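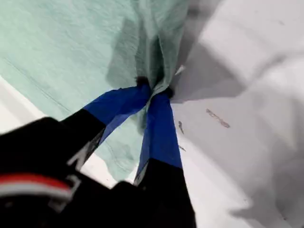

Two-finger gripper with taped fingers holding a gathered fold of cloth.

Handling Cloth with a Two-Finger Gripper: Good Practice for Bench Work

Published by the Risenside Workshop Safety Office
Last revised: September 19, 2023

Scope

This page sets out how cloth, wipes and thin towels are to be handled by robot arms on the open benches at Risenside. It applies to all staff and visiting users who have completed the bench induction. It does not replace the risk assessment for the cell, which must be read first and signed at the bench.

Work with rigid parts is covered in the Heitmann bench guide. Where the two documents differ on speed, the lower figure applies.

Before you start

1. Check that the emergency stop is within reach of where you will stand, and test it once with the arm powered and still.

2. Set the arm to reduced speed. The limit for cloth work is 268 mm per second at the tool. A higher speed needs written approval.

3. Look at both fingers. Tape may be used as a covering, provided that it lies flat at the tip and does not reach the moving joint. Replace any strip that has lifted, torn or picked up fibres.

4. Confirm that the fingertip pads are seated. A missing pad is a fault and is to be entered in the Jurari log before the gripper is used again.

5. Clear the work surface of loose threads, offcuts of tape and scraps of paper. Marks that do not come off with a dry wipe should be noted, so that they are not later mistaken for damage.

Making the grasp

Lay the cloth out so that a single layer covers the pick point. Creases from folding may be left in place unless the task sheet asks for a flat cloth.

Open the fingers to the width given on the task sheet and lower them until the pads touch the cloth. Do not press down further. Close slowly, so that the cloth gathers between the tips and is not dragged along the bench.

Once the fingers have closed, hold for 2 seconds before lifting. During this time, check that:

- the fold is held at the pads and not higher up between the fingers;
- no cloth has been drawn into the body of the gripper;
- the rest of the cloth is free to follow when the arm moves.

If any of these is not met, open the fingers and begin again. The cloth must not be adjusted by hand while the gripper is closed and powered – stop the arm first, then reach in.

Inspection and records

Finger coverings are to be changed after 500 grasps, or sooner if the check in step 3 fails. The count is kept in the Jurari log under the number of the gripper, and is set back to zero only by the person who fitted the new tape.

Any unplanned contact between a person and the arm must be reported the same day using form 23, including contact that causes no injury. Completed forms are kept with the bench file and reviewed each May.

Users of the Zuseter control software should also save the motion file for the run. Files are to be named with the bench number followed by the gripper number.

Requests to vary any part of this procedure should be sent to the Workshop Safety Office in writing before the work begins.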